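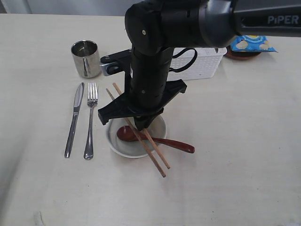 Figure 3. Arm with parallel gripper over a shallow white dish.

Home | Issues | Authors | Search
Print this article | E-mail this article

4. Access agreements and how they lapse

4.1 Sample

We worked from the landowner files kept by the Plustus access office. 1090 parcels in total, all private, all open to walkers and hunters under a signed or spoken agreement at the start of the study. Parcels under a conservation easement were left out – different rules, different paperwork. Spoken agreements were kept in if two people could confirm the terms.

Owners were sent a two-page form in September. Second mailing to those who had not answered. Phone calls after that, made by Türkmen and one student. Replies came back for 42 percent of parcels, which is low but in line with what the office gets for its own mailings.

4.2 Closures

Over the study period 33 parcels were posted closed. Most were small. Two were not – the Drurnari tract and the woodlot behind Hutsuliak Pond, both of them crossed by the main snowmobile trail, so the closure pushed riders onto the town road and caused more complaints than the other parcels put together.

Reasons given by owners, in their own words where we have them: ruts, gates left open, trash at the pull-off, a tree stand screwed into a sugar maple. "I never minded the hunting. I minded finding out about it from the truck in my hayfield." Liability came up less than expected. Several owners knew the state law on it better than we did.

Change of ownership matters. A parcel sold during the period was more likely to close, and the new owner had often never been told there was an agreement at all. Spoken terms do not survive a sale. Written ones mostly did, though in one case the paper was found in a kitchen drawer after the signs were allready up.

4.3 Contact with users

Owners who had been asked for permission in person at least once in the last year were the least likely to post. A card in the mailbox worked nearly as well. Notes left on windshields were not counted, too few of them and half unreadable after rain.

The trail clubs keep their own lists of owners and thank them with a supper or a pie. We could not match the club lists to our parcels cleanly – names spelled three ways, lots split and renumbered. Matching was done by hand in Clavis and checked a second time. Errors remain, probaly in the northern lots where the tax maps are oldest.

4.4 Limits

One region, one set of files. Owners who closed their land may have been less willing to answer a form from the people who opened it. Trail counts were available for a single crossing only, 1780 passes over the winter, and can't be used to say anything about pressure on the other parcels. Dogs were not asked about and should have been, owners wrote about them in the margins anyway.

Coding of the margin comments is in the appendix. Correspondence to Tuncay Türkmen.

Recent in this section
Posting signs and what hunters read on them
Snowmobile trail reroutes after a sale
Who fixes the gate? Costs to small woodlot owners
Written permission cards, a second look
Carry-in boat launches on private shore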